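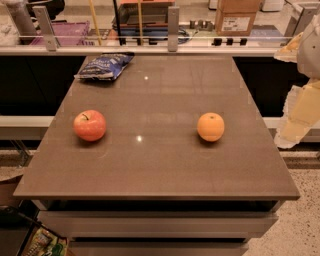 An apple, an orange and a snack bag on a shiny table.

Snack Time Science: Fruit, Bags and Shiny Tables

An apple, an orange and a bag of snacks can sit side by side on a table, but they are very different inside. Two of them grew on trees. The third was made in a factory. All three have an outside layer that protects what is in the middle.

What is apple skin for?

Apple skin is thin, and you can eat it. It has a coat of natural wax that keeps water inside the fruit. If you peel an apple and leave it out, the white part soon turns brown. Air is reacting with the juice.

Many red apples are not red all over. They can have yellow or orange patches too. Red color needs sunlight, so a side shaded by a leaf often stays paler.

The little stem on top is where the apple hung from the branch. Food and water came into the apple through it.

What is orange peel for?

Orange peel is thicker. Scratch it and you will smell it right away. The smell comes from oil kept in tiny pockets just under the surface. The white layer below the oil is called pith. It is soft and spongy and tastes a bit bitter.
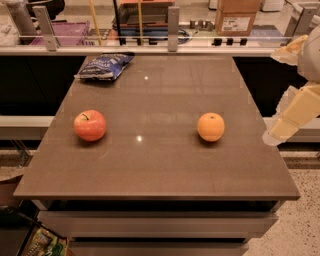

The two fruits are both round, but their skins are different.

Apples and oranges also come apart in different ways. An orange is divided into segments – little packets of juice with a thin wall around each one. An apple is firm all the way to the core, where the seeds are.

Why are snack bags shiny?

Many snack bags are made of thin plastic with an even thinner layer of metal. The metal keeps out light and air, which make snacks go stale. Packers often fill the bag with a gas called nitrogen before they seal it. That is why a new bag can feel like a pillow.

The plastic is easy to crumple. Each crease faces a different way, so light bounces off it in a different direction and the bag seems to sparkle.

Why can you see lights in a table? 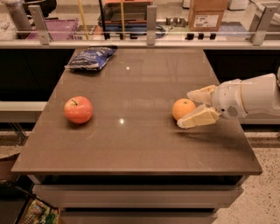
A glossy table is very smooth. When light from a lamp hits it, most of the bounced light goes off in the same direction, and you see a small bright spot. Move your head and the spot moves too. On a rough surface, such as a brick, the light scatters and there is no spot.

Smudges change this. A greasy fingerprint makes a dull patch, so a glossy table shows every mark.

Try it at home

Put an apple and an orange on a table near a lamp. Look for their shadows, then move the lamp to the other side and look again. Next, smell both fruits before and after you scratch the skin with a fingernail. Wash your hands, and then you can eat them.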